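Search posts, people, topics
Search

1/ We finished painting the back porch in Fekurden last week. It took most of the spring and I took notes, mainly on color, so I'm putting them in one thread.

2/ The porch faces north. It has a low roof and a maple on the west side, so it gets very little direct light until evening. The old paint was a yellow cream that looked gray on most days.

3/ First quote for the whole job, scraping included, was $3,681. Second quote was $2,479. The second one left out the ceiling, and I didn't catch that until I read it again at home. We ended up hiring out the ceiling and doing the rest ourselves.

4/ I wanted a teal. My wife wanted a gray. We agreed on teal for the rails and trim and gray for the floor, and then spent most of March arguing about which teal and which gray.
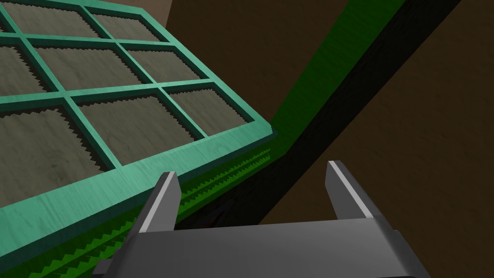
Teal-green over mottled gray, in a render.

5/ A teal that leans green holds up better in shade than one that leans blue. On our north wall the blue ones went navy by four in the afternoon. The greener ones stayed readable until it was dark.

6/ Small chips are no good for this. We bought sample jars at Farooqui and painted pieces of poster board, two coats, with a white border left around the edge. Without the border your eye mixes the sample with the old paint behind it.

7/ Move the boards. Ours went on the wall, then flat on the floor, then up under the ceiling. The same color looked lighter on the floor every time, and under the ceiling it looked close to black.

8/ The first teal we liked was from Raketti. It was a good color but only came in gloss, and gloss showed every dent in the rails. These rails have a lot of dents.

9/ We went with Jistness in satin. The clerk matched it from our painted board and it came out slightly greener than the board. We put up one rail, left it over a weekend, and decided we could live with it.

10/ Gray was harder than teal. I had assumed gray was gray. Next to a green-leaning teal, a warm gray looks pink. A blue gray looks fine at noon and cold in the evening. We needed one with a little green in it, and most of the ones on the rack don't say that on the label.

11/ What worked was putting the gray chip on a sheet of plain white printer paper with the teal chip beside it. The undertone shows up right away. I wish I had done that before buying four jars.

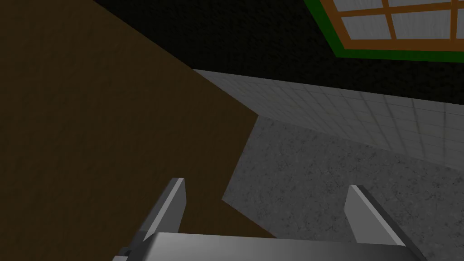

12/ Finish matters as much as the undertone. A floor in full gloss is slippery and picks up every footprint. A flat one can't be scrubbed. We used a low-sheen porch and floor paint and it has been easy to mop so far.

13/ Prep notes. Scraping took longer than all the painting. I used a carbide scraper on the rails and a plain putty knife in the corners. If your house is older, test for lead before you touch anything. Ours came back clean.

14/ Wash, rinse, and let it dry longer than you think you need to. The can said the surface should be above 50 degrees, and that includes overnight. We lost a Wednesday to a cold morning and started after lunch the next day instead.

15/ Prime the bare spots only, then a light sand. I primed one whole post out of impatience and it looks no different from the others.

16/ Paint the rails before the floor. I know everyone says this. I did one section the other way and had to touch up the floor with a small brush on my knees.

17/ For the floor, start at the far corner and end at the steps, and check where your shoes are. Mine were inside the house. The dog was also inside the house, which took some planning.

18/ We waited 30 hours between floor coats. It was still a little soft in the shady corner, so the second coat there went on the following day.

19/ Someone asked about the ceiling. It's an off-white. We looked at pale blue, which is traditional on a lot of porches, but with the teal rails it was too much color in a small space.

20/ Things I would change: fewer sample jars, a better angled brush from the start, and masking the door hinges properly. The top hinge has a teal line on it. I'll get to it when the screen door comes off in the fall.

21/ Leftover paint went into small glass jars with the color name, the date and the room written on the lid. Full cans last too, but ours always rust at the rim and then flakes fall in.

22/ Next is the side steps, same gray. I need to replace one tread first, and I haven't found a board in the right width. If anyone near Fekurden has a lumberyard they like, let me know.

Get our weekly newsletter. Enter your email address. You can unsubscribe at any time.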